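The Flodelard ventilated basket, small rectangular version, white. Bought in January, used since then for folded and unfolded cloths in a room with carpet tile flooring. These notes cover the basket first and the Jerkix microfiber cloths second, as the two were ordered together.

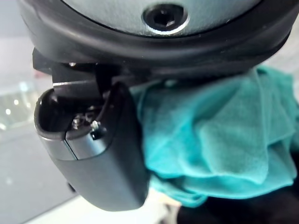
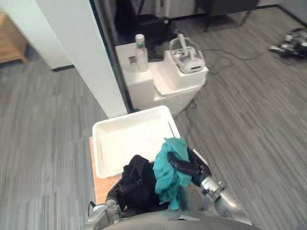 Virgil Mihăilă objects to the whole category: a perforated basket, he writes, collects lint in every opening, and a solid bin wipes clean in one pass. The point is fair for dry dust. I had the same complaint after the first month. Rinsing under a shower head from the outside in clears most of the openings, and a soft dishwashing brush gets the rest. A solid bin is faster to clean. It also holds moisture at the bottom, and cloths put away slightly damp come out smelling of it.

**Build.** One-piece white plastic, no seams that I can find. The openings run along the rim and the sides. The molding is clean inside and slightly rough on the underside, where a faint ridge can scratch a painted shelf. I keep mine on a light wooden board for that reason. The rim is stiff enough to lift from one short side when the basket is empty. With a full load, use both sides.

**Capacity.** I fold the cloths in quarters and stand them on edge. The basket takes 27 that way before the rim starts to bow. Thrown in unfolded, the same number sits well above the rim and the top layer slides off when the basket is moved. Bags and anything with straps are a poor match. Buckles catch in the side openings, and pulling them free by the strap will drag the basket along with them.

**Color.** The white interior makes it easy to see what is left at the bottom. It also shows every mark. Ballpoint ink did not come out with dish soap and only faded with rubbing alcohol.

**The cloths.** Teal microfiber, soft pile, sold in packs of 50. They hold creases after being bunched up but flatten under a warm hand. Washed without softener they still pick up dust well. The edges are the weak part: two have started to fray at the corners. The teal bled slightly in the first wash and not afterward, so keep them away from white towels for one cycle.

**Compared with the Mita.** The Mita basket has a deeper body and a folding handle. The handle is useful on stairs, but it rattles and gets in the way when the basket is loaded from above. The Flodelard stacks; the Mita does not.

**Problems.** The adhesive label on the base left residue that took two attempts to remove. The Venkataraman lid, listed as compatible, fits the long sides and stands slightly proud at the corners. I returned it. Order number for the basket, if anyone is matching versions: 2365. The one with number 1784 is the taller size.

Rating: four out of five for the basket, three and a half for the cloths.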